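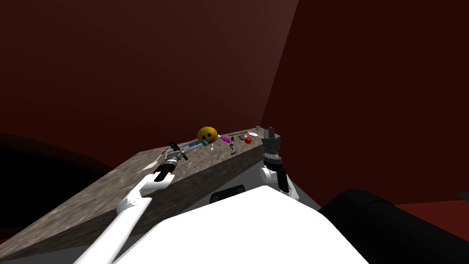 Speckled grey-brown benchtop with a squared end, against dark maroon walls

Varnberg Stone-Look Benchtop
Sold by Haltton Kitchen and Laundry Supply, Zetville

The Varnberg is a straight-run benchtop for kitchens, laundries, workshops and staff rooms. It has a moulded stone-pattern surface over a moisture-resistant core and comes in a matt or satin finish. The pattern runs over the front edge, so there is no joining strip along the side you lean on.

Blanks are kept at our Zetville warehouse and cut to length there. We can also sell you a full-length blank if you would like your own cabinetmaker to do the cutting.

Depth
Standard depth is 600 mm, to suit ordinary base cabinets. The 800 mm depth is for island benches and for runs where a service cavity sits behind the cabinets. Other depths are cut down from the 800 mm blank and charged at the 800 mm rate.

Thickness
40 mm at the front edge. The underside is sealed at the factory. Any edge cut on site has to be sealed again before the top goes down, including the inside of sink and cooktop cut-outs.

Ends
Square end is standard. A rounded corner can be ordered on either end and adds a few working days. Please mark left or right on the order form as you would see it standing in front of the bench.

Colours
The Varnberg comes in Riverbed (grey-brown), Slate, Oatmeal and Charcoal. Colour varies a little between batches. If your kitchen has more than one run, order all the pieces together so they can be cut from the same batch. We can't hold stock from a batch for a later order.
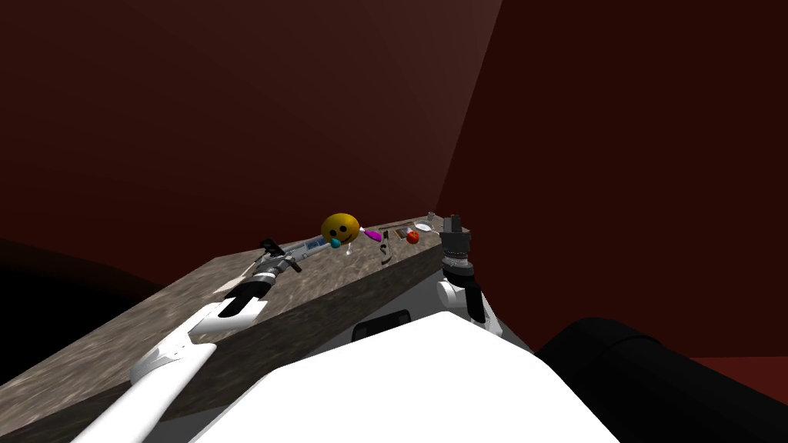 Page last changed: Thursday, June 2, 2022

Fitting
Base cabinets need to be level and fixed to each other before the benchtop is placed. Fix from below with the screws supplied. Leave a 5 mm gap at each wall and fill it with a flexible sealant in a matching colour. Rinaldi sealant is stocked in all four Varnberg colours and is sold separately.

For an L-shaped kitchen, choose a mitred or a butt join. Mitred joins are cut by us and come with connecting bolts. Butt joins can be cut on site and need a metal cover strip, which we can supply in silver or black.

Dishwashers need the foil vapour strip fitted to the underside of the top, directly over the door. One strip is included with each length.

Care
Wipe down with warm water and a mild detergent. Dry the area around the sink and along any joins. Cream cleansers will dull the satin finish and should not be used on either finish. Use a board for cutting and a trivet or heat mat for anything straight off the stove. Tea, beetroot and curry paste should be wiped up promptly.

Small chips can be filled with the Varnberg repair stick. It comes in the four standard colours and sets hard overnight. Larger damage at a corner usually means replacing the length.

Samples
Hand-sized samples are free from the Zetville counter. We can post up to two colours. The samples are satin unless you ask for matt.

Delivery and pickup
Lengths can be picked up from the rear dock. Bring a second person and a vehicle with a flat tray or proper racks. We don't load benchtops onto soft roof racks. Delivery is to the kerb or garage, with carrying inside quoted separately. Check each piece before signing, as transport damage has to be noted on the delivery docket.

Orders cut to size can't be returned. Uncut blanks can be returned in their original wrapping, less the freight.

See also: Varnberg splashback panels, Rinaldi sealants, sink cut-out templates, end panels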